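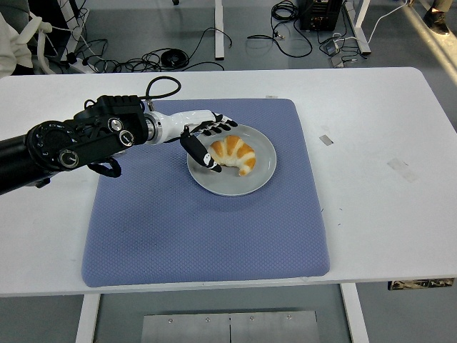 Speaker notes: Breakfast in Fustisley, talk 2

Morning all! Say hello to Henryk Lis in the front row, he lent me the old bakery ledgers.

Start with the queue. Prilton Lane, 1000 rolls on a market day and gone before nine (pause, let them groan). Then read the 18 August page aloud, the one with the flour bill. Slowly, the handwriting's part of the fun!

Butter next. Fold, chill, roll, fold again. Ask who has tried it at home and let them tell their disasters, this always goes well.

Ovens: Karpenko's ran at almost 205 degrees, and the loaves by the door came out darker – people asked for those by name!

Facundo Zapata takes over for tea and jam. Handouts are on the side table, questions after his bit.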